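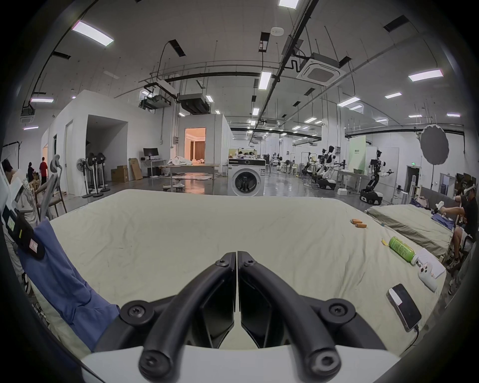 Unit 4: Gain Staging and Level Matching for a Four-Track EP

Course handout, Recording Practice II
Instructor: Graziella Sartori
Revised 29 March 2024

4.1 Scope

This unit covers signal level from the microphone preamp to the final stereo file. It assumes you have finished Unit 3 (microphone placement) and can route a bus. Mastering for vinyl is left to Unit 7.

The working material is the session folder for Prokby, a four-song indie-pop EP tracked in February by Radomír Trnka and Čestmír Zeman. Songs 1 and 3 were recorded at Stasterstead, songs 2 and 4 in a rented flat with a different preamp. The levels do not match between the two pairs. Leave the raw files as they are and work on copies.

4.2 Terms

dBFS: level relative to digital full scale. 0 dBFS is the highest value a fixed-point file can hold.

Peak: the highest sample value in a passage.

True peak: an estimate of the highest value between samples after conversion to analog. It can exceed the sample peak.

LUFS: loudness measured over time with a frequency weighting. "Integrated" means measured over the whole song.

Headroom: the distance from the current peak to the clipping point.

4.3 Input level

Set the preamp while the performer plays the loudest section of the song, usually the last chorus. Aim for peaks between -12 and -8 dBFS. Singers tend to give less during a level check than during a take, so leave margin. A 24-bit recording has enough range that a quiet take can be raised later with little penalty. A clipped take often has to be repeated.

Trnka's lead vocal on song 2 clips on one word in the second verse. The alternate take is in the folder marked Alt and is clean, but it is slower. Compare both before you edit.

4.4 Gain through the mix

Trim each clip before the first plug-in, not at the fader. Compressors and saturation plug-ins respond to the level they receive, and the channel fader usually comes after them. On the Prokby bass track, a 6 dB trim changes how often the compressor works and therefore the tone of the part.

Bypass each processor and compare at equal loudness. A louder version will nearly always be preferred on first hearing - correct the output gain first, then judge.

The synth pad on song 4 has a high-pass filter set at 183 Hz. Check what this does to the peak level as well as the tone. Filtering shifts phase and can raise peaks even when energy has been removed.

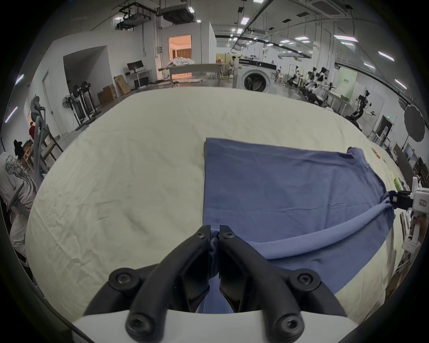

Should all four songs be set to the same integrated loudness?

Set them by ear, using the vocal as the reference. Song 3 is sparse and will sound too loud beside the others if its integrated value is forced to match. A spread of 2 or 3 LU across an EP is common.

4.5 Assignment

Work from the Grallthorpe template. Submit four stereo files at 24-bit, with true peak no higher than -1 dBTP, and a one-page log giving the integrated value for each song and any trim over 3 dB. Name files with song number and surname. Cletus Crenshaw will take questions on the template during lab hours. The assignment is worth 9 points.

Related handouts
Unit 3: Microphone Placement in Small Rooms
Unit 5: Bus Compression, with notes by Aqeel Dhanial
Unit 6: Sequencing and Gaps Between Songs
Listening list: the Šimko sessions

This site uses cookies to remember your login and page settings. Accept | Manage settings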